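How to Look After Autographs, Film Posters and Fan Magazines at Home

Signed photos and old film magazines last for decades if they are kept flat, dark and dry. Most of the damage I see comes from tape, sunlight and damp basements. The tips below need only basic supplies and a clear table.

Wash and dry your hands before you handle anything signed. Skip hand cream that day. Hold photos by the edges, and slide a sheet of stiff card under a magazine before lifting it if the spine is weak.

Take out paper clips and rubber bands. If a staple has rusted, bend the legs up with a dull knife and ease it out from the back. Leave tape alone if it is stuck to a signature. Pulling it usually takes ink with it.
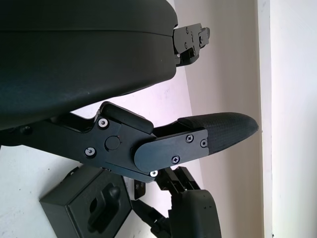 PEVEVSKA, 11 Jan 2021

By Marisol Quispe

Store signed photos in polyester or polypropylene sleeves. Avoid soft vinyl, which gets sticky and can lift the ink. Put one photo in each sleeve with a sheet of acid-free card behind it.

Posters that came rolled can be flattened under clean blotting paper and a few heavy books. Give them a week, then check. Do not iron them. If a poster has to stay rolled, wrap it around the outside of a wide tube and cover it with plain tissue.

Keep magazines in boxes, standing up if the box is full and lying flat if it is not. A half-empty box lets them slump and the spines curl. My own run of fan weeklies takes up 40 boxes, labeled by year on the short end. A closet on an inside wall is better than an attic or garage.

For framing, ask for a mat so the glass does not touch the signature, and choose UV-filtering glass. Hang the frame away from windows and radiators. Felt-tip autographs fade faster than ballpoint, so I hang a copy of those and keep the original boxed.

Musty magazines can be aired in an open box with a dish of baking soda set beside them. Keep the powder off the pages. Change it after a few days.

Check everything again in July, when the air is humid. Look for brown spots, silverfish and wavy pages, and move anything that feels damp to a drier room.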